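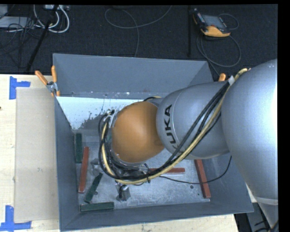
Check the foot valve before you pull the pump apart, wrote a reader under my last entry, and don't trust the gauge until you have seen it return to zero with the line open.

Fair advice on both points. I did the gauge first, as it was the lesser job. With the garden tap open and the pump isolated, the needle came back to zero and stayed there. Tapping the case made no difference. I shut the tap, switched the pump on and let it run up to cut-out. It stopped at 250 kPa, as set. Then I closed the house valve, wrote down the time and went inside.

Two hours later the gauge read 227. No tap had been used and the house side was shut off, so the loss is somewhere between the tank and the house valve. That rules out the toilet cistern, which I had blamed for most of the winter, and the laundry tap, which has a new washer it probably didn't need.

What remains is short:

- the foot valve in the Kong tank
- the union on the suction side
- the check valve on the pump outlet
- the pressure vessel and its fitting

The vessel is the least likely. I tested the air charge in the spring with the water side drained, and it was where the label says it should be. I wiped the fitting with dry tissue this morning and the tissue came away dry. Same result at the union, though a suction joint can draw air under load and show no water at all when standing. I have put soapy water on the list for tomorrow, pump running.

The check valve is my pick over the foot valve. If it were sealing, a poor foot valve would let the suction line drain back but would not show on the gauge, given where the gauge sits. So either the check valve is passing, or both are. The reader may still be right about the foot valve. It has never been out of the tank in my time here.

The Vener is an old model and the outlet valve is a spring and disc type with a rubber face. I expect grit on the face or a groove worn in it. Trestholm water is soft but the gutters on the north side bring down a lot of fine grey silt after a dry spell, and the first flush diverter is too small for that much roof. I cleaned it again today. The outlet was half blocked with leaf stalks.

Rang the pump shop in Flullcombe after lunch. They have the disc but not the spring, and will not sell the seat apart from the body. I asked them to hold 2 discs at the counter, one for the shelf. If the seat is scored I will have to buy the whole valve, and in that case I would sooner go up to brass.

Pump left off overnight, house on mains. Gauge to be read first thing, before anyone runs a tap. Colour of the silt in the diverter noted as grey, not brown, so I doubt the tank floor is being stirred up.

Also rehung the tank lid strainer. One of the clips has lost its tension. Wired for now.

Filed under: Tank water, Pumps, Shed diary
Last updated: February
Search this diary Enter keyword Go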